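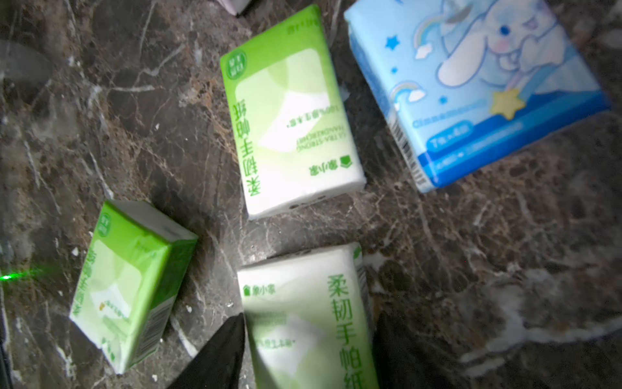 Vista de la cámara de muñeca: paquete verde entre los dos dedos de la pinza.

Vorora: celda de dos brazos, notas de montaje y mantenimiento

Versión del documento: sábado, 18 de julio de 2020
Responsable: laboratorio Benavides

Contenido

El conjunto incluye 153 episodios con paquetes de pañuelos de bolsillo y otros objetos pequeños. Cada episodio guarda las vistas de muñeca, la vista fija y las posiciones articulares. Esta ficha cubre solo la celda; el formato de los archivos está en docs/formato.txt.

Montaje

Las bases de ambos brazos van atornilladas con soportes negros al perfil de aluminio del borde delantero. El cierre son tres paredes con papel negro de motivo vegetal blanco. No cambiar el papel sin abrir una versión nueva del conjunto.
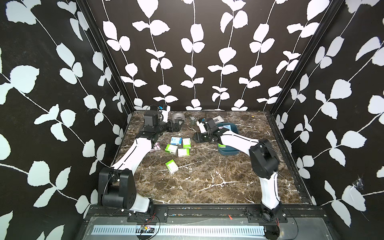 Celda completa desde la cámara fija, con los dos brazos sobre la mesa.

Mantenimiento

Cada 10 episodios: volver a la posición de reposo y comprobar el cero de las articulaciones.
Cada 20 episodios: reapretar los tornillos de los soportes y revisar los cables de muñeca y codo.
Semanal: aspirar la junta entre tablero y perfil, limpiar las ranuras de la placa delantera.

Si un brazo pierde el cero, cortar la alimentación, colocarlo a mano en reposo y ejecutar pletov-calib con ese brazo solo.

Pendiente

Fijar el cableado de la placa electrónica delantera.
Migrar el registro de averías a Brondeo (diciembre).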